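From the Gravari bench: the two-arm cell after its December service

The two-arm cell at Gravari is back in use after its end-of-year service. Anyone who booked time on it in the past fortnight will have had an email about moving their slot, and the new bookings are in the shared calendar. This is a summary of what was done, what was changed, and what we would like people to do differently from now on.

The service fell due at 3,000 hours. We brought it forward and started with 2,378 on the counter, as the left hand had been closing a little late on narrow parts and we didn't want to carry that into the new year. The delay was small. Most people would only have noticed it on the box task, where the fingers have to meet the end of the box squarely or it swings away across the table.

The fault was in the cable to the left hand. It had been tied too tightly at the wrist at the last service, and the connector had worked itself partway out of its socket. We fitted a new cable from Luston, left a proper loop of slack along the forearm, and put the strap back one position further down. The right arm's cable was checked at the same time and left alone.

With both arms powered down we also did the following:

Cleaned the finger pads on both hands with the Murakami wipes. Please don't use the general-purpose spray on them. It leaves a film.

Checked the bolts at each wrist and marked them with paint pen. If the two halves of a mark no longer line up, the bolt has moved and the arm should not be run.

Re-zeroed every finger joint using the Multside setup program. The old zero file has been kept, but it no longer matches the hardware and should not be loaded.

Reset the table height in the cell file. The value had been typed in by hand some time ago and was off by a few millimetres, enough for the fingertips to rub on low grasps.

After that we went back to the box task, left hand first, with the right hand open and held clear over the table.

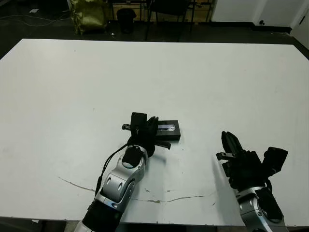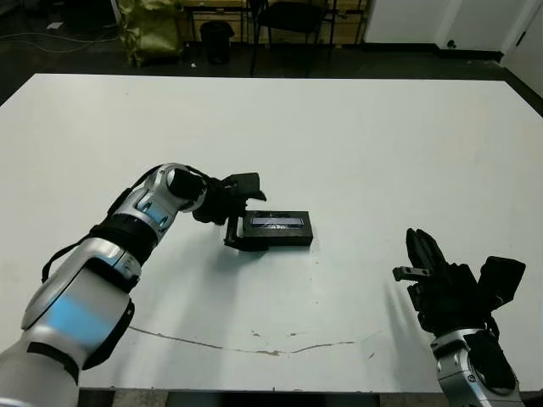
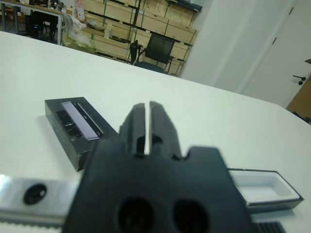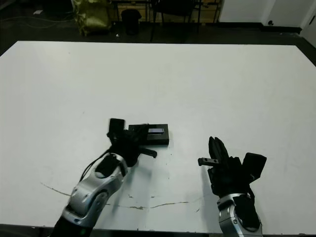 The black box on the white table at Gravari. The third view is the close one, from the gripper.

The test is a set of 36 grasps with the left hand, repeated with the right. The left hand missed two on the first set, both with the box turned well away from square. We lowered its closing speed by one step and ran the set again with no misses. The right hand needed no changes. Both logs are in the cell folder under the service date.

A few people have asked about the long mark across the lower part of the tabletop. It is in the surface and doesn't affect the arms, but it can confuse the colour threshold in the older vision script, which sometimes takes it for the edge of a part. If you are still using that script, raise the lower limit to 17 or switch to the newer one. We have asked for a price on a new top and expect to hear back in January.

Some changes to the daily routine:

Run the short warm-up before the first job of the day. It moves each arm through its range and opens and closes both hands. It used to be optional.

Look at the cable on each arm before you enable the motors. It should hang in an easy loop and not be caught under the forearm.

Wipe the table down when you finish. Grit gets into the finger joints and is slow to clean out.

Park both arms before you switch off. Two of the late starts this term came from an arm that had been left low and had to be raised by hand before it would home.

Write any stop or fault in the log book, even if it cleared by itself. The late closing on the left hand had been seen several times before it was written down, and the dates would have helped us find the cable sooner.

The spare cable is in the second drawer of the tool cabinet, with the paint pen and the wipes. There is only one spare, so if you use it, tell us the same day and we will order another from Luston. Delivery took longer than usual this time.

The cell will be switched off from 15th December and started up again in January. Please copy anything you need from the cell computer before then, as its drive will be backed up and cleared during the break.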